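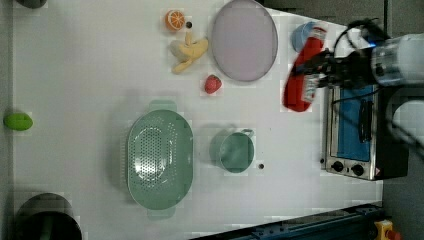

*Toy fruit and the large round plate on the white table.*

**Brorkuletti, season two: progress to the end of November**

Principal photography is complete on 5 of 6 episodes. The remaining episode shoots at Sellville, with the main cast under contract through the final Saturday. Spending stands at 97 percent of the approved production budget.

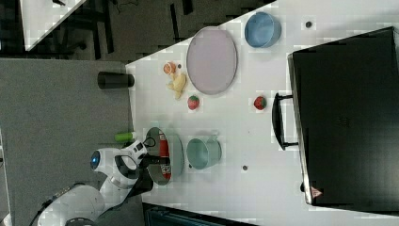 *Tabletop with bowls, oval plate and toaster oven.*

Bemstead has delivered picture lock on 2 episodes. Color and sound have not started. The Bogdan subplot was shortened after the network's notes, and the affected dialogue will be re-recorded.
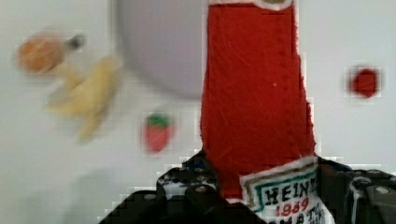 Awards submissions remain on schedule, with the lead entered in the comedy category. Clips for the supporting entry are still to be chosen. Artwork for the press kit is open, and the red felt ketchup bottle with its stitched edges is one candidate for the back cover. Approval of the second payment is requested.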